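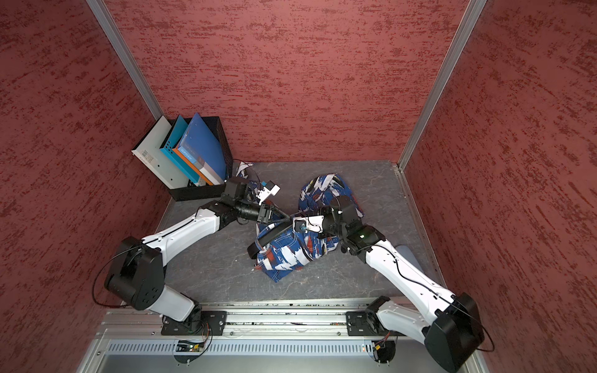
Magazine files and a binder in a black mesh desk organizer.

Music 200: Popular Song and Its Rhythms
Surnley College, Department of Music
Instructor: Evander Leckie
Handout 2: The rhythm section in roots reggae

Read this before the next lecture and bring it with you. We will be listening to the tracks on the course list and clapping along with some of them, so it helps to have the terms in your head already.

1. Where the beat sits

Most of the music we covered in the first unit is in four, with a backbeat. The snare lands on beats two and four and the kick drum marks beat one. Rock, soul and most country songs do this. If you clap along without thinking, you will probably clap on two and four.

Reggae is also in four, and that is where some students get lost. You can count it two ways. Count it slowly and the guitar chop falls on the "and" between the beats. Count it twice as fast and the guitar chop falls on two and four. Musicians use both systems, and older songbooks tend to use whichever one the arranger grew up with. In this course we count it at the faster rate, so the guitar is on two and four and the main drum accent is on three. If you use another book, check which count it follows before you compare it with these notes.

2. Drum patterns

There are three patterns you should be able to recognize by ear.

One drop. The kick and the snare (often a cross-stick, played with the stick laid across the head and hitting the rim) come together on beat three. Beat one has no kick at all. The name comes from this, the "one" being dropped. The hi-hat keeps going, sometimes straight and sometimes with a swing.

Rockers. The kick plays steady eighth notes or something close to them, and the snare still marks beat three. It feels busier and more driving. This pattern became common in the second half of the 1970s.

Steppers. The kick plays all four beats. Students who come from dance music usually find this one first. The snare can be quite free above it.

Drummers mix these. A song may have a one drop verse and go to steppers for the last chorus. When you describe a track in your listening log, say which section you mean.

3. Bass

The bass carries more of the melody here than it does in most rock. In many songs the bass line is the part people can hum afterward. Some things to listen for:

The line often leaves beat one empty, or arrives just after it. This matches the gap in the drums.

Lines are short, usually two or four bars, and repeat with little change. Players save their changes for the turn into a new section.

The notes come mostly from the chord: root, third, fifth, and sometimes a step between them.

The tone is round and low with very little attack. Players get it by plucking near the neck, rolling the treble off, and in some cases putting foam under the strings by the bridge.

Try this at home. Sing the bass line from track 2 on the course list while tapping your foot on beat one. If your foot wants to move to the first note of the bass line, slow down and start again. It takes a while.

4. Guitar and keyboards

The rhythm guitar plays the chop, sometimes called the skank. It is a short chord, high on the neck, with the fretting hand released right away so the strings stop ringing. A piano usually doubles it.
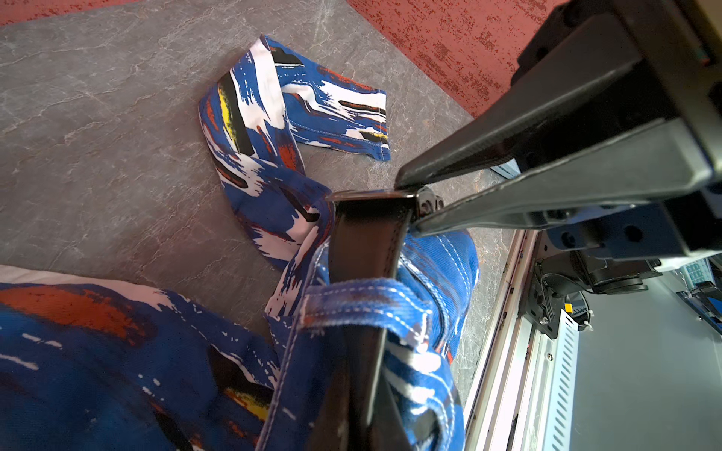 The organ does a different job. The left hand plays on the beats where the guitar is silent, and the right hand lines up with the guitar. The result is known as the bubble. On small speakers you may not hear the organ as a separate part, and students often leave it out of their charts for that reason. Use headphones for this section of the listening.

A second guitar may pick the bass line an octave higher with the strings muted by the palm. This gives the bass a clearer outline on a radio. Listen for a light clicking sound attached to each bass note.

5. Words and themes

We will spend a full lecture on lyrics in February, so these are only starting points. Roots reggae from the 1970s on draws heavily on Rastafarian belief and on the language of the Bible, the Psalms above all. Babylon, Zion and exile appear in song after song. A few points for your reading:

Find the passage. If a lyric quotes or adapts a verse, look the verse up and note what was changed.

Notice pronouns. "I and I" can stand for "I," "we," or the speaker together with God, and the meaning depends on the line.

Do not assume that every song is about religion. Love songs, songs about work and songs about other musicians are all part of the same records.

Singers from outside Jamaica took up the style early, and they handled this vocabulary in different ways. Some kept it whole. Others kept the rhythm and wrote about their own towns. Our two comparison songs are by Thân and by the Darville group Flendetti. Thân sings in the traditional language throughout. Flendetti uses hardly any of it, though the drums and bass are as strict as anything on the list.

6. Dub

A dub version is a remix of an existing recording, made at the mixing desk. The engineer takes the vocal out or leaves scraps of it, keeps the drums and bass, and brings the other instruments in and out with echo and reverb. These versions first appeared on the B-sides of singles. For our purposes they are useful because the parts are exposed. If you cannot hear what the organ is doing on the vocal side, try the dub.

7. Listening log

Write 200 words on one track from the list. Cover these points in any order:

Which drum pattern is used, and whether it changes
Where the bass line starts in relation to beat one
Which instruments play the chop
One detail in the lyric or the mix that you would play for someone else

Give timings for anything you describe, for example 1:14 for the start of a chorus. Do not summarize the singer's career. Charts are welcome but do not count toward the length.

Logs are due October 6, 2024. Leave a printed copy in the tray outside the department office or upload a file to the course page. Late logs lose a grade unless you have spoken to me first.

8. Terms for the quiz

Backbeat, cross-stick, one drop, rockers, steppers, skank, bubble, version, dub, riddim.

The last one has not come up yet. A riddim is a bass line and drum pattern used as the base for many different songs, often by different singers over many years. We will compare two songs on the same riddim at the start of the next lecture.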